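Visitor Movement and Path Wear at Estden Dunes
Project report, Tourism and Recreation Management, second year
Group members: Quentin Collet, Firouzeh Naseri, Mesfin Moges
Supervisor: Maritza Cuadros
Submitted 22 Mar 2022

1. Purpose

Estden Dunes is a stretch of coast with one car park, one staffed visitor hut and 3 marked walking routes to the beach. The site manager, Sarla Chaturvedi, asked the department whether the present signs keep day visitors on the marked routes. This report covers the first part of the work: a visitor survey and a check of path widths. A study of the Litwood side of the site is left to a later group.

2. Method

The survey was carried out at the car park exit. Each party was asked where it had walked, how long it had stayed and whether it had used the printed map from the hut. One adult answered for the party. We collected 35 completed forms. Parties who had only used the toilets or the café were not included.

Path width was measured with a tape at fixed posts, from the edge of unbroken grass on one side to the edge on the other. Where the edge was unclear, the wider reading was taken. All readings were entered by hand and checked by a second group member.

3. Results

Of the 35 parties, 25 said they had stayed on a marked route all the way to the beach. The rest had left it at least once. The reason given most often was a wish to reach the top of the high dune, which can be seen from the car park but is not on any route. Use of the printed map made little difference – several parties with a map had still climbed the dune.

The north route was wider than its design width at every post. The boardwalk on the south route had kept its width, but side tracks had formed at the first bend, where the view of the sea opens up.

4. Discussion

The sample is small and comes from fair weather only. It also depends on visitors reporting their own behaviour, so the true share leaving the routes may be higher. Even so, the answers agree with the pattern of wear on the ground.

More signs would probably not solve the problem. The high dune is the main attraction for first-time visitors, and a short stepped path to a viewing platform would give them a legal way up. Sarla Chaturvedi gave us a budget limit of 4000 pounds for path works. This would cover the steps but not the platform.

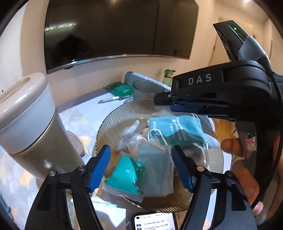 A cheaper option is to move the start of the north route so that it passes the foot of the dune on the landward side, with a rope fence on the seaward side. The survey should be repeated in April, using the same form and the same posts, before either option is chosen.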